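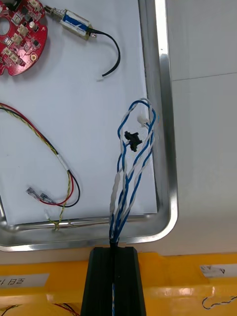
Started on the damp problem in the back bedroom at seven, before the light was any good. The sensor by the skirting has been reading high for nine nights in a row and I no longer believe it is the sensor. I swapped it with the one from the landing and the numbers stayed with the wall. So the wall is wet, or at least wetter than its neighbours, and the next step is to log it properly at three heights. The parts for that are spread on white paper in the aluminium tray, the round red board up in one corner and the blue and white twisted wires with them. I like the paper. A dropped screw shows up on it, and I can pencil notes next to whatever they refer to.

Reading at skirting height, 7.10: high. At 300 mm: slightly less. At 800 mm: the same as the rest of the house. That gradient points to something low down. Rising damp is what everyone says first, and the house has a slate course that looks sound from outside, so I am not starting there. My own money is on the ground level. The flower bed on the north side has crept up over the years and now sits well above where it ought to. I put a steel rule down the back of the bed by the downpipe and found the slate 45 mm under the soil.

Rang Reda Bennani at lunch. He agreed about the bed and disagreed about everything else. His view is that the gutter joint above it is the real source and the soil only holds what the gutter delivers. He wants me to run a hose into the gutter for twenty minutes and stand there with a torch. I said I would do it when the wind drops. He also said to stop heating that room at night until I have a baseline, as the radiator sits on the same wall and will dry the upper part faster than the lower. I should have thought of that. The readings to date are therefore of limited use, and I have marked them so in the book.

Two pages of the book are now taken up with the house at Fleten, which I had meant to keep separate. Copied them out again under their own heading.

Afternoon spent digging. Took the bed down along the wall for the width of a spade and as far as the drain cover. Clay from the first spit onwards, with a lot of old mortar in it, so somebody backfilled with rubble after the kitchen was built. The brick behind was dark up to the old soil line and pale above it. I did not touch the pointing. It is lime, soft but mostly present, apart from a patch near the downpipe where it has been repaired in cement and has come away in one piece. That will need raking out. Cement on soft brick is a bad pairing and I would like to know who thought otherwise.

Taha Shehata came by for the ladder at four and stayed to look. He held a spirit level against the gutter from the top rung and found it falls the wrong way for the last length – towards the stop end, away from the outlet. One bracket has dropped. So Reda may have his point after all. Taha offered to bring a spare bracket, cast iron, the right pattern, from when he did his own. Accepted.

Back indoors by five. Radiator in the back bedroom off at the valve, door shut, window on the latch. Moved the chest of drawers away from the wall and found the back panel marked with mildew along the bottom. Wiped it down and left it standing in the passage, where it is in everyone's way. The wallpaper behind it lifts at the seam with a fingernail. Underneath is a gypsum skim over the old plaster, which will have to come off up to a metre at least if the wall is to dry inwards as well.

Order of work, as it stands: gutter bracket, hose test, rake out the cement patch, repoint in lime if there is no frost forecast, leave the trench open with gravel in the bottom. Plaster last, and not before the skirting reading has fallen for a full month.

Evening reading at skirting height: unchanged. Hands sore. Need a new blade for the scraper and a bag of the coarse gravel, the 20 mm, not the pea stuff.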